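Progress report to the Brinis Fund
Sarbridge Home Repair and Kitchen Skills Program
Prepared by Csenge Kovács, program lead
Wednesday, August 27, 2025

Summary

The program is on schedule in teaching and behind schedule in the lending library. Spending is under budget on rent and over budget on electrical work. We are asking for one change to the grant terms, explained under Budget. Nothing else in the original agreement needs to change.

Background

The grant supports evening classes for adults in Sarbridge who rent or own older homes and want to do their own small repairs. Classes cover basic plumbing, patching and painting, tile and grout, safe use of hand tools, and simple home cooking. The cooking part was added at the request of residents who had just moved out of shared housing and had never run a kitchen alone. The program opened in February in the former Jireš bakery on the east side of town. We rent the ground floor and share the yard with the bicycle shop next door.

Enrollment and attendance

Enrollment stands at 48 adults. The plumbing and tile classes filled first and both have a waiting list. Painting was slow to fill and we moved it from late evening to early evening, which helped people who work the morning shift at the cannery. Attendance dropped in the first hot weeks of summer. We lost two students completely, one to a new job with night hours and one who moved out of the county. Both places were offered to people on the waiting list and both were taken.

We had planned to run the cooking class in the same weeks as plumbing. That did not work, as many people wanted to take both. The cooking class now starts after plumbing ends, and the fall schedule has been printed that way.

Teaching

The plumbing class covers shutoff valves, drain traps, toilet repair, and replacing a faucet. Students work on a practice wall we built from salvaged fixtures. The hardest lesson has been old galvanized pipe. Students want to know when they can fix a leak and when they need to call a licensed plumber, and our handout was vague on this point. It has been rewritten. The new version has a plain list of jobs that need a permit in Sarbridge and the phone number of the permit office.

The tile class spent its first sessions on surface preparation. The instructor reports that most failed tile jobs she has been called to look at over the years were set over loose paint or damp board. Students learn to check the wall, remove what is loose, and let it dry before anything else is done. Grout mixing comes later. The class asked for a session on removing single cracked tiles without damaging the ones next to them, and this will be added in the fall.

The painting class has finished the hallway and the two restrooms in our own building, which counted as practice and saved us a contractor. The hallway ceiling needs a second coat.

In cooking, the trial session for staff and a few students was held in early summer. It covered knife handling, cooking dried beans, and planning a week of dinners around one trip to the store. People asked for written recipes with fewer steps. The handouts are being cut down to one page each. 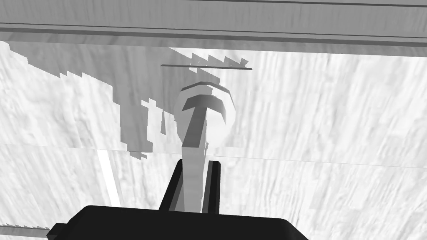
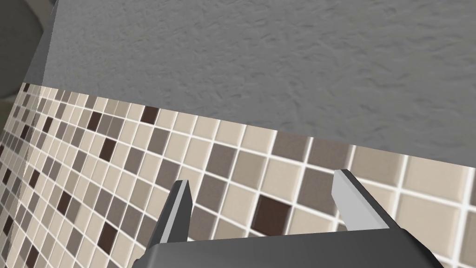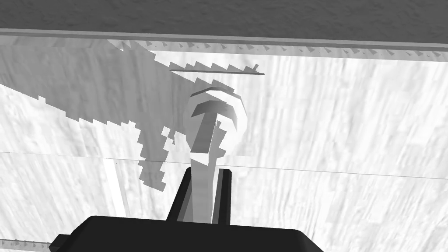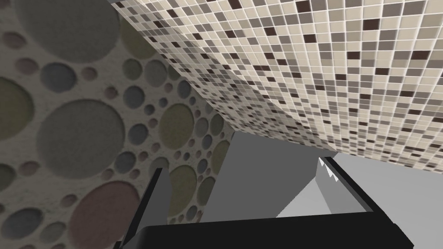 Child care during class hours is still the most common need named on the intake form. We use the front room for children over five, with one paid sitter. Parents of younger children cannot use it. We spoke with the day care center on the next street about renting a room there in the evening. They are willing, but their insurance has to be amended first and that is in the hands of their landlord.

Tool lending library

The lending library was due to open at the start of summer. It is not open. The shelving arrived late, and the first set was the wrong depth for the tool cases and had to go back. The replacement shelves are up. Hand tools are labeled and entered in the register. Power tools are still waiting for inspection.

We also spent more time than expected on the borrowing rules. Our first draft asked for a cash deposit on every item. Students told us plainly that they would not use the library on those terms. The current draft asks for a deposit on power tools only, with a signed form for the rest. Late returns will mean a pause in borrowing and no fine. The opening is now planned for the second month of the fall term.

Donated tools have been mixed in quality. Hand saws and clamps were mostly usable after cleaning. Many of the donated drills had batteries that no longer hold a charge and that are not sold anymore. We have stopped accepting cordless tools unless the battery is included and works. A sign saying so is posted at the door, and the website has been updated.

Building

The bakery's wiring was older than the survey showed. Voltgate replaced the panel and ran two new circuits to the back of the building. The work passed inspection the first time. The building had no heat in the back room during the first weeks of class and students wore coats. The heater has been repaired by the landlord at no cost to the program.

The roof over the storeroom leaks in heavy rain. The landlord has patched it and the patch has held through the summer storms. We have moved paper records and dry goods to the front of the building anyway.

Budget

Spending on instructors is in line with the plan. Rent is under plan because the landlord did not charge for the weeks without heat. Electrical work went over plan by $3000. This was covered for now from our general account.

We request permission to move $3000 from the outreach line to the building line so the general account can be paid back. Outreach has cost less than we budgeted. Most students heard about the classes from a neighbor or from the notice in the water bill, and the city prints that notice for free. We do not expect to need the full outreach amount before the grant year ends.

Staffing

The part-time coordinator left for a full-time position with the school district. The post was vacant for several weeks and I covered the intake desk during that time, which is part of the reason the library rules were late. The new coordinator has started and is handling registration. Her hours are the same as those in the original budget.

Problems and open questions

The waiting list for plumbing is longer than one extra class can absorb. We could run a second section if the instructor's hours were extended, but he also has his own business and fall is his busy season. We are looking for a second instructor. A retired plumber has visited the class and may take it on.

Parking is tight on class nights. The bicycle shop has asked us to keep the yard gate clear and we have painted lines on the ground.

A few students need the handouts in Spanish. The plumbing handouts have been translated and checked. Tile and painting are in progress.

Plans for the next period

Open the lending library once the power tools have passed inspection. Start the cooking class with the shorter handouts. Add the cracked tile session. Finish the Spanish handouts. Settle the child care room one way or the other before winter registration opens, so that parents know what to expect when they sign up.

The receipts for the electrical work and a copy of the inspection certificate are being sent separately by mail. Please send your decision on the budget change to the program office in Sarbridge.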